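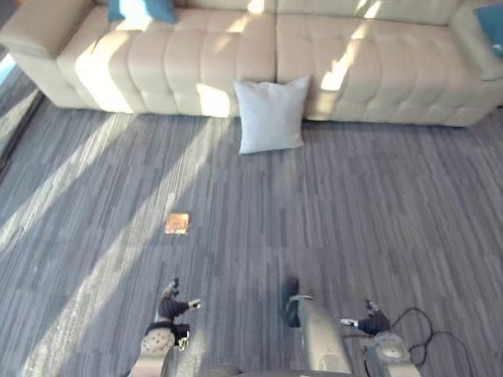

Dellham has revised the cushion and upholstery schedule for its furnished lounges, and the new schedule takes effect on Tuesday, October 2, 2018. The schedule applies to all 637 lounges under the company's furnishing contracts and replaces the cleaning notes that were previously issued with each delivery. It covers sectional sofas, loose throw pillows and the carpet tile under them. Surfaces are now graded by exposure to direct sun, and a seat cushion with bars of sunlight across its tufts is graded separately from the seat next to it if that one stays in shade. Loose pillows are treated as separate items with their own inspection line. A white throw pillow standing on the carpet against the front of a sofa is recorded as displaced, and its cover is checked on the lower edge before it goes back on the seat.

The schedule was written by Edith Quintero, upholstery standards manager at Dellham, after a review of service records completed in August. The review looked at three causes of early replacement: fading, seam strain and soil transferred from the floor. Fading was the most common entry for cream upholstery in lounges with unshaded glass. Soil transfer was the most common entry for pale pillow covers.

"The old notes dealt with the sofa as one surface," said Quintero. "A sectional has seats, arms and a back that wear at different rates. The record has to show which part was inspected and what was found there."

Under the revised schedule, service staff carry out the work in a fixed order. Loose cushions are removed and set on a clean sheet. Stitched channels are vacuumed with a soft brush head along the direction of the stitching, then the seam between adjoining seats is opened by hand and vacuumed with a crevice head. Armrests are wiped last. Carpet tile is vacuumed in two passes at right angles, as the pile direction changes from tile to tile and a single pass leaves grit in alternate squares.

Cushions are then returned to the back of the sofa. The schedule calls for each cushion to stand upright with its lower edge in contact with the seat. Cushions of the same color are rotated between positions at each visit so that one cushion does not stay in the sun for the full season. Cushions are handled by the sides. Lifting by a corner is no longer permitted, since the corner seams accounted for 17 percent of the cover repairs listed in the August review.

Covers with removable inserts are washed inside out in cool water and dried flat. Inserts are not washed. An insert that does not recover its shape within four hours of being unpacked is set aside and reported.
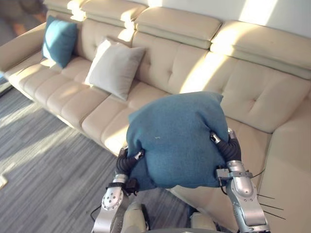
Does the revised schedule change the products used on leather sofas?
The products stay the same. Leather is cleaned with a damp cloth and the pH-neutral cleaner already supplied under the Zolo line, and conditioner is applied once a year. The only change is that the date of conditioning must be written on the inspection sheet.

Inspection sheets have been redesigned by Faulkner, which prints service documents for the company. The new sheet has a plan outline of a sectional sofa on the front, with a numbered box for each seat, arm and back section. Loose items are listed on the reverse. Sheets for sofas with a chaise use a separate outline and are marked with the letter C in the upper corner. Old sheets may be used until stocks run out, provided that displaced or missing cushions are noted by hand.

The schedule was tested for one quarter at Sultivik, a serviced office building with 100 lounge seats. Faith Urio, who manages the building's interiors, reported that time spent per sofa rose during the first month and then returned to its earlier level.

"The crevice step takes the longest," said Urio. "Once the staff had done it on every sofa, there was less in the seams at the next visit, and it went faster."

Dellham will supply the schedule and the new sheets to contract customers without charge. Customers who maintain their own lounges may request a printed copy through their account representative. Training is available on site and takes nearly four hours, including practice on a sectional sofa.

About Dellham
Dellham supplies, installs and maintains lounge furniture for offices, residential buildings and waiting areas. Its contracts cover delivery, scheduled cleaning, repair and replacement of covers.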